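The table, mostly

I have been meaning to write up the table for a while. A couple of people asked after my last post, the one on shelves, whether I had settled on an oil or a varnish in the end, and I had to say neither, because I still hadn't made up my mind. I have now, so this is the long version.

The table is a pale one. We bought it second-hand from a house clearance in Vuvurstead and got it home in the back of a borrowed van with the legs off. It cost less than the van's diesel and parking put together. For the first few months it sat under a cloth, partly out of laziness and partly because I was worried about marking it. Then the cloth got curry on it and went in the wash, and I never put it back.

What I like about it is the grain. It runs in long wavy lines and changes a good deal with the light. When the sun is round that side, part of the top goes almost white and you lose the pattern altogether. Move to another chair and it comes back. I had thought about staining it darker to hide marks, and I'm glad I didn't.

The thing that doesn't suit everyone is keeping white things on it. My sister-in-law says it looks like a dentist's. I find it restful. We have gone over to plain white for nearly everything that stands there, and if something patterned turns up it goes in the cupboard. 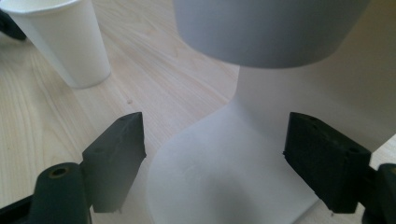 Zukgate, 14 August 2021

I spent most of today deciding what stays out on the top and what doesn't. The rule I started with was that anything left there should earn its place by being used daily. That didn't last, as the big white piece with the narrow neck isn't used daily by anyone. It is frosted and wide at both ends, and the lower part looks milky, as if a bit of light gets through it. I like it, so it stays. A paper cup is not something I would normally keep, but I'd had the white ones out for visitors and there was most of a sleeve left over.

On to the finish, which is what people wanted to know about.

I tried 3 things on the underside first, where it wouldn't matter. The first was a plain oil. It brought the grain up nicely and turned the wood yellow, more than I wanted. The second was a wax, which kept the colour but took a ring from a mug within the hour. The third was a clear water-based finish from Najafi, the hardware shop by the level crossing, and that was the one. It dries quickly and hardly smells, and it leaves a slight gloss without making the top look wrapped in plastic.

I put on two coats. The tin said to leave 8 hours between them and I left it overnight, as I wasn't going to get up and do it at four in the morning. A light rub with very fine paper in between, then a wipe with a damp cloth, then the second coat. I used a foam roller for the middle and a brush for the edges. If I did it again I would use the roller for everything, as there is a brush mark near one corner that I can find with my finger. You can't see it unless you get your head right down.

The whole lot came to about 17 pounds, with most of the tin left. It's in the shed with the lid hammered down.

Things I have changed since:

No more wet cloths left in a heap on the top. I was the main offender.

Hot pans go on the hob or on the board by the sink, never on the table. The finish is meant to stand a warm plate, and I haven't tested it beyond that.

Crumbs get brushed off before wiping. If you wipe first you just push them along the grain, and any grit scratches.

Cups get lifted and not slid. That one is hard to remember. I still slide mine.

I had also planned to put felt under everything white, and bought a sheet of it in Kundavow when we were over that way. I cut two circles, stuck one on crooked, and put the rest in a drawer. So far I haven't missed it.

The other job was clearing. For years the table was where post went, and keys, and screws that had come out of something. I've moved the post to a tray in the hall and the keys to a hook. The screws are in a jam jar. It has made more difference to the room than the finish has, if I'm fair about it. There's a good stretch of bare wood now and I find I sit down there more, even if only to drink a tea and look out at the bins.

It does mean that anything left out shows up straight away. One cup on its own looks like a decision. I went back and forth on whether to push things to the far side or have them in the middle where you can reach them, and ended up with the far side. It keeps the near part free for eating and for the sewing machine when that comes out.
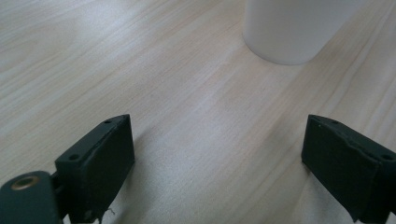

I had the same trouble with a pale top and gave up on the water-based stuff after one winter, it went dull exactly where we ate and nowhere else. Ended up sanding it back and using hard wax oil. Yes it goes a bit yellow but you can patch it without doing the whole thing again. Agree about the crumbs though.

That came in by email after I mentioned the table last time, and I've put it in with permission because it's a fair point. Patching is the weak spot of what I've used. If it goes dull at our places I will have to do the lot. I'll look at it again in September, when the windows are shut more and we're eating in every night, and say then how it has held up.

Next job is the chairs, which don't match the table or each other.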